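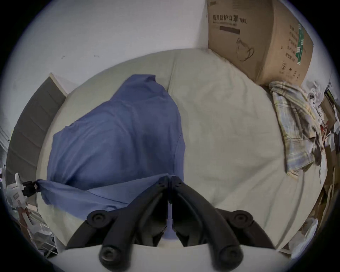 Well, the swifts are back in Trelosville, and I've been waiting since November to write that sentence! Regular readers will know we put the boxes up last autumn, when everyone else was indoors with the heating on, and that I spent most of the spring staring at the eaves like a woman who had lost her keys up there.

The first pair went in over the back door of the Bunnag bakery, of all places. I'd have bet good money on the chapel, which is higher and has a lovely clear drop in front of it, but the birds clearly hadn't read the leaflet. Hüsnü Akgül rang me from the bakery yard before six in the morning to say there was "something black and fast" going round and round above the bins, and by the time I'd found my shoes and got down there they were screaming past at chimney height. I stood there in my dressing gown. I'm not sorry.

We now have 2 boxes in use, both on the bakery wall, out of the 12 that went up. The other occupied one has house sparrows in it, or at least it did in May – they had their brood and cleared off, and left a great wodge of straw and what looked like half a sofa cushion behind them. I've been told to leave it alone until the autumn, so I am leaving it alone. It's killing me.

Now, Plemisine Lane. Some of you have asked about the scaffolding at the old seed warehouse and whether it will block the nest holes under the gutter. I walked down on Tuesday's errand round and had a word with the foreman, who was very decent about it. The top lift of boards stays off that end of the building until the young have flown, and the netting has been tied back so the birds get a straight run in. If you see it come loose, ring the site office and tell them (nicely, please, they've been good to us).

There's a bit of money news too. The plant stall at Tridton raised almost 400 pounds, mostly thanks to the tomatoes, and 200 of that is going on a little speaker to play swift calls from the chapel tower next year. It sounds daft, I know, but young birds looking for a place do come and have a nosy when they hear the others. We'll only run it in the mornings and evenings, so the people in the flats needn't worry.

The evening watch is on 3rd July, meeting in the bakery yard at half past eight. Bring a folding chair and something warm for later on, and binoculars if you've got them, though you'll manage fine without. Children are very welcome. Hüsnü says he'll keep back some cheese rolls, but you'll have to be quicker than me.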